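Credit analyst, small business lending: Zidodard

2 min read
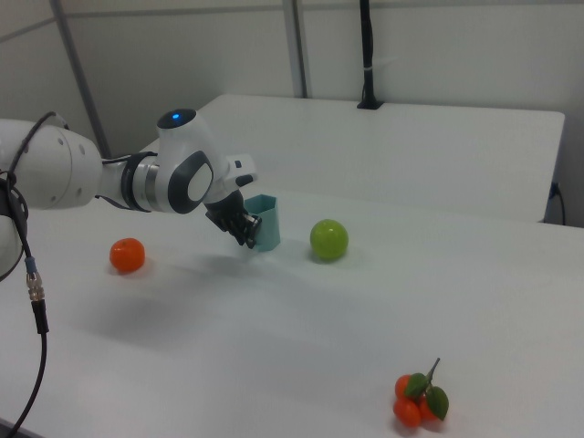
We have read a lot of bank job ads, and most of them promise a "dynamic environment" without saying what the person will do on a Tuesday. You would read company accounts. You would ask why the cash flow forecast climbs every year when the sales never have, and you'd write up your view in plain English before anyone signs a loan.

Zidodard lends to firms with up to 100 employees. The credit team has 19 people, and four of them work on new applications. You would be the fifth, reporting to the head of credit at our Floneck office.

We want someone who has spent a few years in lending, audit or insolvency and has seen a loan go bad up close. A finance degree is fine. So is no degree. We are wary of anyone who tells us a scoring model has made judgment unnecessary, and equally wary of people who trust their gut over the bank statements.

Pay is on our published scale. The bonus is modest and is not tied to loan volume, for reasons you can probably guess. Two days a week from home.

Send a resume and one page on a lending decision you disagreed with. Skip the cover letter. We close applications in 14 days, and the job starts in February.

Posted November 10, 2021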